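May 31, 2024
Sultley mural workshop, notebook 11

Good long day, and my hands are still faintly yellow as I write this. Noemi came in early to open up and by the time I had found my apron she had already taped the full-size paper pattern for the word NEIGHBORS across the back wall, so we could all stand around with coffee and argue about the letters before anybody opened a can. The Gristent church council has said yes to the wording (finally!) but wants the letters to be readable from the upstairs windows, and Dean thinks the strokes are too thin for that. I was on Noemi's side until I climbed the ladder and looked for myself. Dean is right. We'll fatten the O and both R's and leave the rest alone.

Paint. The parking lot comes to 3,118 square feet, of which the lettering and border will cover 1,097. Thilini worked it out twice and I trust her more than my own arithmetic. The Zulu traffic yellow went down beautifully on the scrap of asphalt, two coats, and the blue needed three and still looked a bit thirsty to me. I'd like to try it once more over a primer before we order, and Thilini is going to ask whether they'll take back unopened cans.
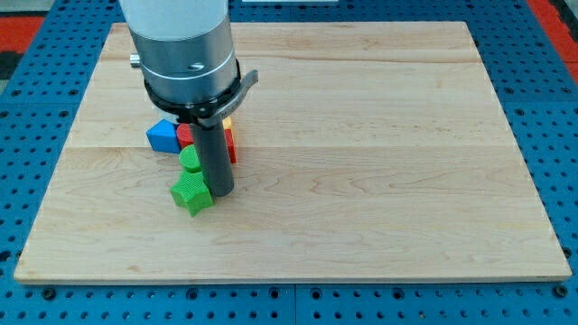 Talking to the neighbors

Nour went door to door along Sasdale Street with the flyers and came back with pages of notes, bless her. Most people are pleased, a couple want to know where they'll park while it dries, and one gentleman would rather we'd painted nothing at all but did give her a glass of lemonade. We should write back to him properly — I'll draft something and pass it to Shahnaz, who has a kinder pen than I do.

Shahnaz also says up to 40 people may turn up on painting day, many of them children from the congregation, so we need more small rollers and somebody on the border who doesn't mind being dripped on.

Still to do: redraw the O and the R's, blue over primer, letter to the lemonade gentleman, ask the council about the hose.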